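Hutapea Small Items: Gripper Comparison Set
Data card, version 2, 04/02/2022

Summary
The set supports the comparison of two hand-held grippers, the Conosura and the Ondulach, in the handling of jewellery and other small accessories. It contains 1,308 episodes, of which 476 were collected with the Ondulach. All work was carried out on tables in furnished homes.

Items
Beaded bracelets, pearl-like strands, chain bracelets, brooches and small charms. Items may lie in a tray or directly on the cloth.
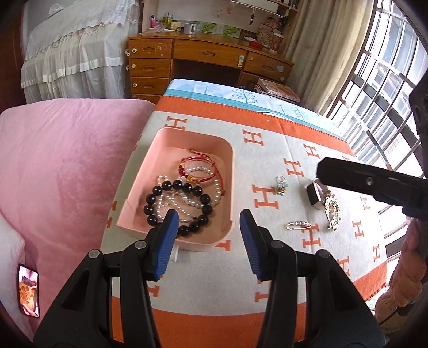

Strands that lie across one another are labelled as separate items wherever both can be followed. Where they cannot, the episode carries the label "tangled" and is excluded from the grasp scores.

Known limits
Glossy beads produce bright reflections, which affect the depth estimates. Finger pads may hide part of an item during the approach.

Access
Files are held on the Dranwood server. Users should report labelling errors to the Hutapea project office, quoting the episode number.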